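Print this page | E-mail this page

Speaker notes: A Place by the Door (Rondport evening talk, 8 minutes) 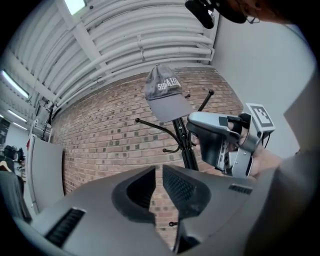

Good evening, everybody, and thank you so much for coming out! Start slowly here, let people find a chair. I want to talk about the spot where you drop your hat when you get home, a thing I've been fussing over for years (my family will tell you, at length).

Ask for hands: who has a coat rack? Who can still see it under the coats?

Then the Palomino Street hallway story. We cleared 26 things off one rack, and the hats were all at the bottom. Caps go up top, on their own, and winter coats move to the closet by April.

Pause for questions, then tea.

We use cookies to improve your visit. OK
Sign up for the Rondport newsletter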